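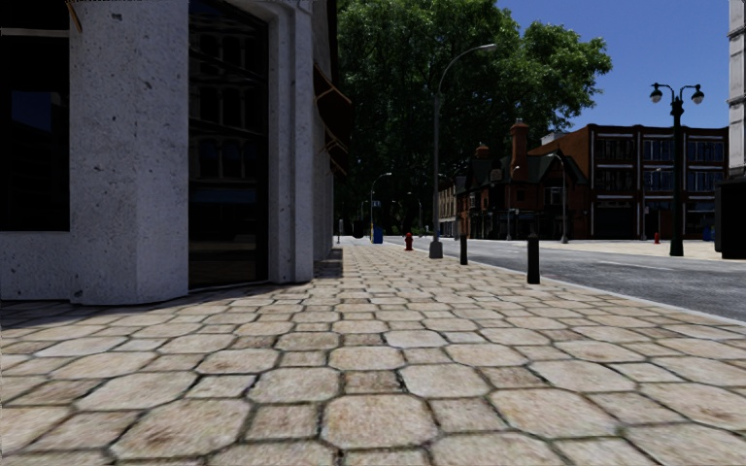 The long straight pavement in the simulator, where I've been doing my driving lately

Elba Quiroga
Jun 4, 2025

A few of you asked what I meant when I said I'd been "teaching a robot to walk to the shops", so here's a thread, and I'm sorry in advance because I've got a cup of tea and the evening to myself. The robot is called Gimov. It has wheels, so it doesn't walk at all, but that's how everyone at work talks about it and I've caught the habit.

The short version is that I drive and it copies. I sit at a desk with a pair of thumbsticks, the street comes up on the screen, and I take Gimov from one end of the pavement to the other the way I'd like it to go by itself one day. Everything my thumbs do gets saved alongside whatever was on the screen at the time, and the learning part happens later from those recordings.

We do most of it in the simulator first. I was a bit sniffy about that when I started (I'd come from driving the real thing round a car park, and I thought a made-up street would feel like a game). It does feel like a game for the first morning. Then you clip your first bollard and you mind far more than you expected to!

The street above is one of my favourites. We call it Evangelista, after nothing in particular as far as I can find out. I like the big eight-sided paving stones with the little square ones tucked between, and there's a red hydrant and a streetlight on a great chunky base to get past further up, with two black bollards on the road side. It's an ordinary bit of pavement, the sort you'd walk along without thinking, and my whole job is to think about it.

So, a run. I start near the corner of the building on the left, wait for the green light on my panel, and push off gently. Gently is the word Ingegerd Lindqvist used most in my training, and I now hear it in her voice every time I touch the stick. If I jerk it, Gimov learns to jerk it. It has no idea that I sneezed.

That was the bit I found hardest to get used to. When you show a person how to do something they forgive your wobbles and pick out what you meant. Gimov takes the lot. I had a spell of drifting over to the left whenever I reached for my tea, and when we tried out what it had learned from that batch, it drifted left as well, very politely, in the same sort of places. Alcides Rocha laughed until he had to go and stand in the corridor.

We threw that batch out, by the way. All 75 runs. I was quite upset for an hour and then rather relieved, and I drink my tea between runs now.

Someone's bound to ask why you'd want a person at all when the simulator knows where every stone and post is. You could work out a tidy line down the middle, and we've tried it, and it gets you there. But a line down the middle doesn't ease off beside a shop window in case somebody steps out, and it doesn't leave a bit of extra room round a lamppost just for manners. People do that without being told. I do it, and I couldn't have given you the rule if you'd asked me.

Shadows are a lovely example. There's a big patch of shade across the paving near the corner, and the first version of Gimov treated the edge of it like a kerb. It crept up, stopped, and thought about it for ages. You can't explain to it that a shadow is nothing. You just drive over the edge, and over it again, at the same speed, from a bit to the left and a bit to the right, until it has seen you not caring often enough.

Same with stains on the stones, and the dark joints between them. Drive across, don't fuss, carry on.

The other half of the work is mistakes made on purpose, and I do enjoy those days. If I only ever drive beautifully, Gimov only knows what to do when things are going beautifully. So we set it off at a silly angle, pointing at the wall or nearly at the kerb, and I bring it back. The getting into trouble isn't recorded. The getting out of it is. Vanderleia Bittencourt looks after the list of awkward starting places and she has a real gift for it, there's one by the streetlight base that I still dread.

Kit, for those who like kit: two thumbsticks, a foot pedal that stops everything, and a screen. The program that saves it all is Platen, which was written in the office and has a beep when it starts and a slightly different beep when it doesn't. I have lost good runs to that second beep. I've asked for a different noise altogether and been promised one by August.

A sitting is 9 runs and then you get up and look out of a window. I thought that was soft when I first heard it. By the eighth I'm usually squeezing the sticks and my corners have gone square, and you can see it in the recordings if you know where to look, so I've stopped arguing.

My favourite moment so far was with the new set, the one with no tea in it. We'd got to 224 runs I was happy to keep, and Dalva Guerra let me press the button to see what Gimov made of them. It set off up the pavement, went through the shade as if it wasn't there, and gave the hydrant a nice wide berth with a little slow-down beforehand. I do that little slow-down! I'd never noticed. It was like hearing your own laugh come out of a nephew.

Then it went straight into the nearer bollard, so I don't want you to think we're finished.

We've got a fair idea of what went wrong there. I'd been swinging out late on that stretch in a lot of the runs, as I know how wide Gimov is and enjoy a tidy squeeze. Copying that a hand's width out is a bump. Tomorrow I'll be doing it over with earlier, duller turns, and Vanderleia is adding more starts close to the kerb.

A couple of replies are asking about the real street. Yes, there's a real Gimov, and it lives in the workshop at Flutar and has a go round the yard when it's dry. It's heavier on its wheels than the simulated one and takes longer to stop, so some of what I've shown it will have to be shown again out there, with me walking behind holding the sticks.

And to whoever asked if you need to be good at computer games: no, my son says I'm dreadful. Patience helps, and small steady thumbs. Anyway, my tea's gone cold and I've still got the washing to bring in, so ask me anything else below and I'll answer in the morning.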